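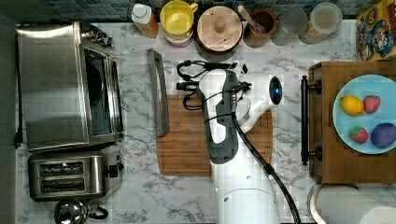
件名: Re: Sillent 4 の自動更新について
差出人: Magdy El Khatib
日付: 2025-05-09

コメント 9件 ・ シェア 2

皆様、こんにちは。エル・ハティブです。日本語に間違いがありましたら、どうかお許しください。

Cyrill Hauser さんは書きました:
> Sillent を 4.1 に更新したあと、設定で「自動更新しない」を選んで
> いるのに、再起動すると元に戻ってしまいます。同じ症状の方は
> いますか。こちらは Windows 版で、ポータブル版ではありません。
> 古い圧縮ファイルも開くのが遅くなった気がします。

私の環境でも同じことが起きました。調べた結果を書きます。

まず、設定ファイルが二つあります。一つはインストール先のフォルダー、もう一つはユーザーのフォルダーです。4.1 は起動するときに前者を先に読み、その値で後者を上書きするようです。ですから、画面で設定を変えても、次の起動で消えます。私は Sillent を終了してから、インストール先の sillent.ini を管理者の権限で開き、AutoUpdate の値を 0 にしました。その後は再起動を何回しても戻りません。編集の前に、必ずファイルのコピーを取ってください。

次に、速度の件です。こちらは Hauser さんの印象と少し違いました。ファイルが 2000 個入った書庫を 4.0 と 4.1 で開いて比べましたが、差は感じられませんでした。ただし、書庫の中に書庫がある場合は、4.1 のほうが明らかに待たされます。「プレビューを作成する」を外すと、ほとんど前と同じになりました。書庫の大きさは 200 MB を超えるものだけ試しましたので、小さいものについては分かりません。

Berrada さんが以前すすめていた Narent も入れてみました。動作は軽いのですが、日本語のファイル名が一部文字化けしましたので、私はまだ乗り換えないつもりです。文字コードを手で選ぶ方法をご存じの方がいらっしゃいましたら、教えていただけますと助かります。

なお、開発元の掲示板には、上書きの問題を 6月の版で直すという書き込みがありました。正式な発表かどうかは、私には判断できませんでした。

Hauser さん、もし ini を直しても症状が続くようでしたら、ユーザーのフォルダーにある方のファイルの更新日時を知らせてください。こちらのものと比べてみます。

よろしくお願いいたします。

Magdy El Khatib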